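Sprachtod und Spracherhalt, Skript zur 6. Sitzung
Seminar Minderheitensprachen in Europa und im Nahen Osten
Leitung: Yara Hourani

Wiederholung: Eine Sprache gilt als gefährdet, wenn Kinder sie zu Hause nicht mehr als erste Sprache lernen. Die Zahl der Sprecher allein sagt wenig aus. Kleine Sprachen können über Generationen stabil bleiben, größere innerhalb von zwei Generationen verschwinden.

Fallbeispiel Kerkell: Bei der Erhebung von Nabil Rawashdeh gaben 195 Einwohner an, die Dorfsprache zu verstehen. 53 sprachen sie täglich, fast alle über siebzig. Als Gründe für den Wechsel nannten die Befragten die Schule, Heiraten nach auswärts und den Umzug in die Stadt.
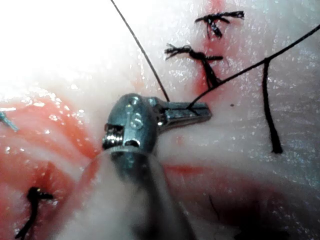

Rawashdeh unterscheidet außerdem zwischen aktiven Sprechern und sogenannten Halbsprechern. Letztere verstehen fast alles, antworten aber in der Mehrheitssprache. Für die Dokumentation sind sie wichtig, weil sie oft Lieder, Flurnamen und Verwandtschaftsbezeichnungen kennen.

Das Wortarchiv von Kerkell umfasst derzeit 1.759 Einträge. Die Schreibweise ist nicht einheitlich, beim Zitieren bitte immer die Form des Archivs übernehmen.

Zur nächsten Sitzung lesen: Adanech Gashaw, Kapitel 2 (Schrift und Schule). Das Referat zu Khalaf übernimmt Nour Fakhoury.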